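Search this site Enter keywords Go

4.3 Two grippers, one simulated kitchen

The comparison in this section was supposed to take an afternoon. We ran both grippers through the same 40 rendered rooms with the same arm model, the same wrist camera mount and the same controller, changing only the hand. The afternoon ended in February.

The first hand is the Metum parallel gripper, in the stock model the lab has used for years. The second is the Altosach, which has a wider palm and a longer stroke and came to us with a simulation file that loaded on the ninth attempt. Each policy was trained from the wrist view alone. We left out the fixed overhead camera on purpose. With it, both hands do well and there is very little to write about.

Of the 821 trials we kept, the larger share of failures had nothing to do with grasping. The fingers closed when told to, and they closed with admirable firmness on air. In most of these cases the arm had wandered into a pose from which the target could not be seen, and the policy, having been trained to be decisive, was decisive. We had planned a table of contact forces for this section. It has been moved to the supplement, where it can be admired by anyone who wants it.

The wrist view turned out to matter in two ways. One is plain occlusion: an open hand takes up a good part of the lower image before it has done any work, and a wider palm takes up more. The other is what fills the rest. Our kitchens are furnished by Pap, the scene generator described in Section 3, and Pap likes decoration. Walls carry framed pictures, and a framed picture of a landscape has far more edges and color in it than a small brown object lying next to a black appliance. The encoder noticed the same thing we did and spent its attention accordingly. In 19 trials the arm drifted toward wall art and stayed there until the time limit. One of us (Amparo Casado) proposed scoring these as gallery visits, and the label is still in the log files.

We tried 2 remedies. Cropping the lower part of the view removed most of the fingers and, less usefully, most of the counter. Penalizing wrist roll beyond a set limit worked better for both hands, at the price of some awkward reaches around tall objects. Neither remedy changed which gripper came out ahead, and the gap between them was smaller than the gap between two random seeds of the same gripper — a result we checked several times in the hope that it would go away.

Figure 6 gives wrist views from the rendered environment with the fingers open.
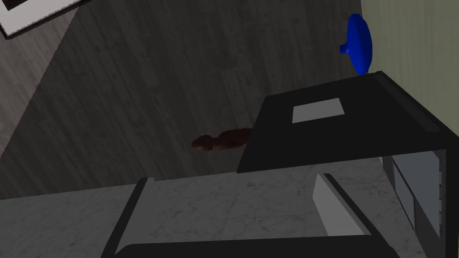
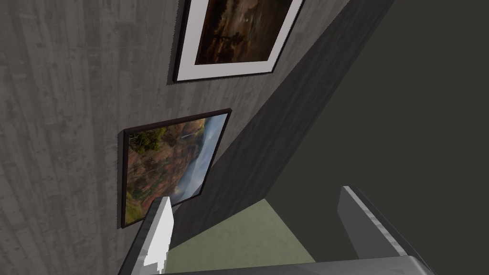
Figure 6. Simulated wrist-camera views, nothing grasped in either. First: marble counter and black appliance, with a small reddish-brown object on its side at the appliance's left edge. Second: a steeply tilted view toward two framed landscapes on a wood-grain wall.

Related items
Wrist cameras and the cost of looking down
Pap: furnishing rooms for robot arms
Notes on the Tindside controller, second revision
Seed variance in parallel-jaw benchmarks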